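# Chapter 11: Freestanding Baths and Rim-Mounted Fittings

## 11.1 Scope

Chapter 10 dealt with alcove and drop-in baths, where the walls or the deck carry most of the fittings and hide most of the pipe. A freestanding bath has neither wall nor deck to rely on. Its supply, drain and overflow all have to be resolved within the footprint of the tub or in the floor immediately beside it, and most decisions must be made before the floor finish goes down.

This chapter covers selection, rough-in and setting. Hand showers on flexible hoses are included, as they are commonly supplied with the filler. Jetted baths are left to Chapter 12. Sealing and movement joints at tiled floors were covered in Section 9.4 and are only summarized.

## 11.2 Terms

**Filler.** The faucet that fills the bath. It may be wall-mounted, floor-mounted or rim-mounted.

**Rim-mounted filler.** A filler whose spout and controls pass through holes in the bath rim. Older catalogues say "deck-mounted" for the same fitting, and you will see both on drawings.

**Gooseneck spout.** A tall spout with a curved upper section. The reach is measured horizontally from the centre of the mounting hole to the centre of the outlet.

**Hand shower.** A shower head on a flexible hose. On a rim-mounted set the hose draws through the rim and hangs in a loop inside the cavity when parked.

**Skirt.** The outer face of the bath between rim and floor. On a rectangular tub the skirt is flat enough to take an access panel. On an oval tub it seldom is.

## 11.3 Rectangular and oval shells

The two shapes are usually compared on appearance, but the installer's concern is the space between the inner shell and the skirt. A rectangular shell with a sloped interior leaves a useful cavity at the ends and corners. Valve bodies, hose loops and shut-offs can be placed there and still be reached by hand. An oval shell has a narrower cavity that follows the curve, so a floor-mounted filler is the more common choice.

Rim width matters as much as shape. Measure the flat part only. A rolled edge will not seat a gasket, and a fitting tightened down over a radius will work loose in service.

## 11.4 Controls

A rim set may have a single lever, a pair of handles, or a row of 3 controls. In the last arrangement the hot and cold valves are separate from the diverter, which sends mixed water to either the spout or the hand shower. The order along the rim varies by manufacturer. Confirm it against the template before drilling, and mark each hole with its function on masking tape.

Norbert Kiss, who reviewed the first edition of this chapter, asked that one point be made more strongly: dry-fit the whole set. Handles that clear each other on paper may not clear when both are turned.

## 11.5 Planning the rough-in

The drain normally governs. Allow a recess in the floor large enough for the trap connection and for lateral adjustment of the tub, and show it on the framing plan. For the worked problems at the end of this chapter, assume a 50 mm drain line and partition walls framed in 89 mm studs. Local code takes precedence on any actual job.

Supply lines should rise inside the footprint of the cavity and clear of the feet. Braided connectors are acceptable where an access opening is provided – where it is not, use rigid pipe and test before the tub is moved into its final position.

Clearances around the bath are set by cleaning and by servicing. Leave enough room on the control side for a person to kneel and reach under the rim. Other fixtures count in this calculation, the toilet and vanity especially, as do door swings and drawers at full extension.

## 11.6 Reviewing a layout at full scale

Drawings do not show reach very well. Where possible, students should visit a room in which several fixtures have been set out on a finished floor and check three things: the distance from the bather's position to the controls, the length of hose available outside the tub, and the passage left between the bath and the nearest vanity. Wear clean, soft-soled shoes on polished tile, and record all measurements from the finished surface.

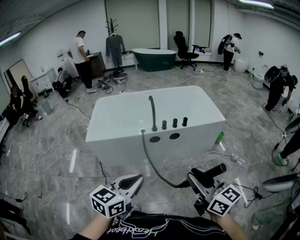
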